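Search this site Enter keywords
Home Projects Reports Contact

February
Prepared by Ingeborg Wegener for Bernadette Kavanagh, Cakon

Progress report: wire sorting by remote demonstration

Work this period went into recording operators as they sort offcut wire with the two-arm cell at Beddoe. The operator moves a pair of hand controllers, the arms follow, and the joint positions and camera views are saved together. We finished the period with 2102 usable demonstrations. A further 400 were set aside, mostly for dropped wires or a lag between the controllers and the arms.

Picking up a single strand remains the slowest step. Senad Janevski has asked operators to close the fingers near one end of the wire and pause before lifting, so the start of each grasp is easy to find in the recording.

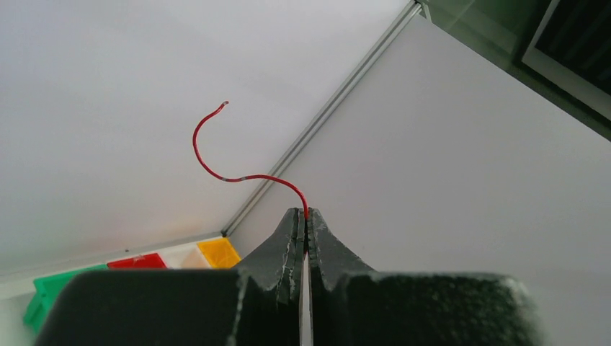
Page 2

The wrist view is the one operators rely on for this. A thin wire held at the fingertips can curl well away from them, and the free end has to be located before the other arm comes in. Irfan Bajwa moved the wrist view to the larger monitor at the operator station, and the operators have asked to keep it there.

Handovers between the arms were added to the task in the second half of the period. Both grippers are brought together over the table, one takes the wire and the other lets go. Ghislain Caron wrote the operator instructions and trained the Domilley staff on them.

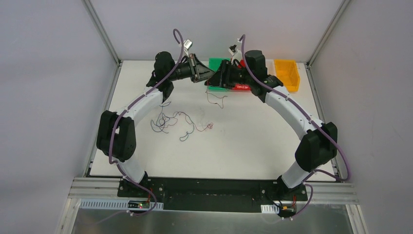 Tangles are still a problem. Where red and dark blue wire are caught up together, operators differ in how they separate them, and the first model trained on these recordings hesitates at the same point. We have settled on one method: lift a free strand, hand it across if needed, then go back for the rest. Older recordings that use other methods will be kept but labelled separately.

Spending is within budget. The replacement controller from Uvberg has not arrived, and we have been sharing one set between two operators, which cost us some evening sessions. We ask that the unspent travel money be moved to operator hours. Recording resumes Monday under the revised instructions.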